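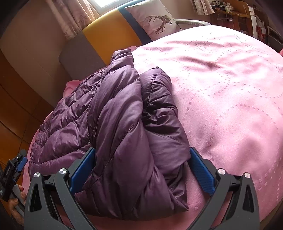
Operators at the Clorden site asked during the May review whether a padded garment may be gripped by its filling alone, as they had been told to take hold only at a seam. Odari's reply was that either is permitted, provided that the pads close evenly and the outer fabric is not pinched to a point. The rules in this section follow that reply.

Section 15: Handling quilted and padded garments

15.1 Before starting

1. Check that both finger pads are clean and that the joint pins are fully seated.
2. Fasten all zips and remove loose items from the pockets.
3. Place the garment on a flat, soft surface. A made bed is acceptable.

Note: Where two hand-held grippers are used on one garment, agree beforehand which operator leads.

15.2 Folding

4. Bring the open fingers down on either side of the padded section.
5. Close slowly until the filling begins to resist, then stop.
6. Lift only as far as is needed to clear the layer beneath, and fold inwards.
7. Open the fingers fully before withdrawing them.

CAUTION: Do not drag a closed gripper across stitching. Threads may catch between the linked bars.

CAUTION: Keep the free hand away from the fingers while they are moving.

15.3 Records

Enter each garment on Form 3215. Abandoned attempts are to be entered in the same way as completed ones. Damage to fabric must be reported to the Rinia office before work resumes.

Issue 2, 28 October 2019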